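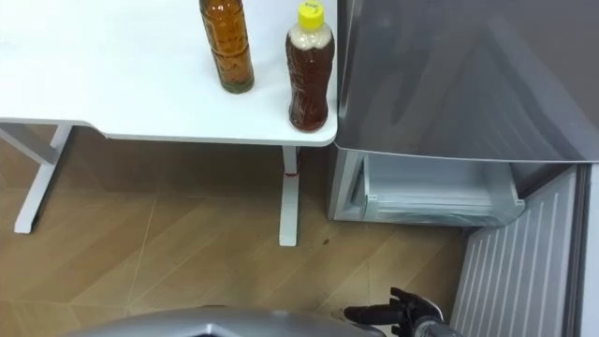
I put off writing up the Irico glove set until I had lived with it for a good while, and I'm glad I did, as my opinion after the first evening was a lot grumpier than the one you're getting now. We bought ours in February to teach kitchen chores by remote control, mostly moving drink bottles between a table and the bottom of a refrigerator. It's a dull job to describe and a surprisingly fussy one to show!

The box holds two gloves, two wrist trackers, a charging cradle and a foot pedal that starts and stops a recording. Setup took me 15 minutes, most of it spent hunting for the pairing button (it's under the cuff, and the booklet doesn't say so). After that you hold each hand flat, make a fist, touch your thumb to each finger, and you're driving. Finger tracking is lovely. When I close my hand slowly the robot's closes slowly too, and a plastic bottle is a good test of that, with a ridged side and a cap that's easy to knock with a knuckle.

The wrists are where my complaints live. They drift if you work for long stretches, and reaching down low toward a freezer drawer makes it worse. Hinata Ishida, who has far more patience than I do, recorded 172 runs with this set and got into the habit of redoing the fist pose after every 8. I copied her and stopped muttering at it.
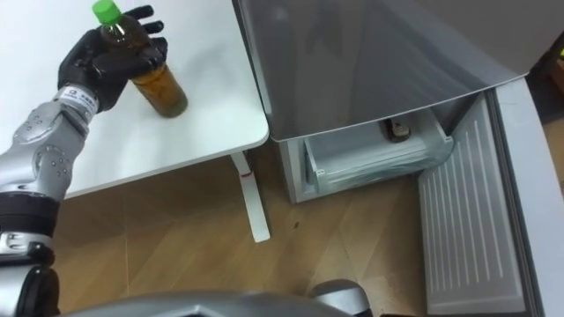

Can you get by with one glove if the task only needs one hand?

You can, and the software lets you park the other arm from the start menu, but you still have to buy the pair.

Compared with the old Zodon hand controllers we had before, these are warmer, sweatier and much better at anything with fingers in it. The Zodon triggers were fine for open and shut, and my shoulders were happier with them. If all you do is pick up boxes, save your money.

The battery lasts me a full morning. Medium runs small, so size up. 4 stars from me, and I'd add the last one if Irico would sell a spare cuff strap, as mine is already fraying near the buckle.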